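Canteen tips: sharing the floor with a machine

Since April the Samside canteen has had a Kivberg floor scrubber that drives itself. It does the tiles every evening and has never once complained about the chairs, so the rest of us have taken that up. A few things we have learned:

Push chairs in before you wipe the tables. The scrubber leaves a gap of 60 mm around anything it meets, and a chair left out at an angle gets a grubby halo.

Move chairs with both hands on the top of the backrest, close to the middle. Dragging by one corner twists the legs and scuffs the tiles.
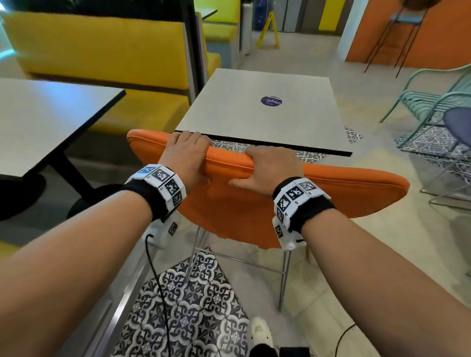
Both hands on the rim of the backrest.

Rugs confuse it. Ours are marked on its map as places to avoid, so they still get the old vacuum, and so does whoever is on lates.

Keep cables off its route. It will eat a phone charger and report a successful clean.

The job sheet used to say "mop". It now says "prepare area for cleaning", a grander title for 500 small shoves. My back prefers the new arrangement - my knees have asked for a meeting.

Edges and corners are still done by hand, with a stiff brush and a bit of muttering.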